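Clivstead cell 2 - pre-run software check
Checked by: Irina Nistor, October

1. Controller build matches release note. OK
2. Watchdog trips at 851 ms. OK, tested twice.
3. Hand camera stream, 1,000 frames requested. Fail - two dropped. Rerun after restarting the Soreck driver, no drops.
4. Gripper open command and reported width agree. OK
5. Segmentation on see-through items. Comment: mask spills on to the table where the grain shows through the mesh. Threshold left alone for now.

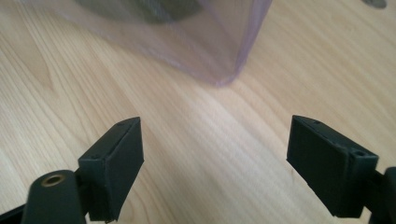
6. Planner keeps finger clearance above table. OK, margin unchanged.
7. Log upload to Gandano. Open - stopped at 1,746 of 2,953 records. Retry before sign-off.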